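Pedestrian Signal Use at the Molefe Street Crossing
Term project report, Cendport Community College

3. What we did

We stood at the Molefe Street crossing in January and logged whether people pushed the button before stepping off the curb. We logged 716 pedestrians. Of these, 571 crossed without touching it. Several looked at the button first, the way you look at a salad.

The signal takes up to two minutes to change, and the gap in traffic usually shows up sooner. Our first draft blamed human nature. Our instructor suggested we blame the timer.
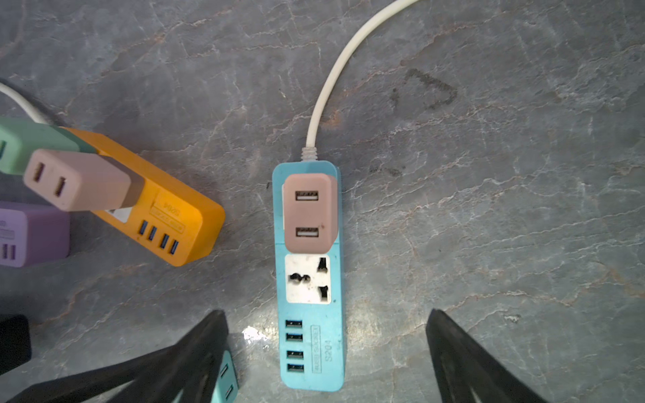

We also tried a homemade sign reading PLEASE PUSH, taped to the pole on the Ristier Avenue side. It stayed up for two afternoons. Button use went up slightly while it was there, mostly among people who stopped to ask if we worked for the city. We have left those people in the totals and feel bad about it.

4. Problems

Groups were hard to log. If one kid pushes the button and the rest of the soccer team runs anyway, who gets the credit? We marked the pusher as a pusher and everyone else as a crosser. The Wuvov delivery riders were left out, as they did not appear to recognize the crossing.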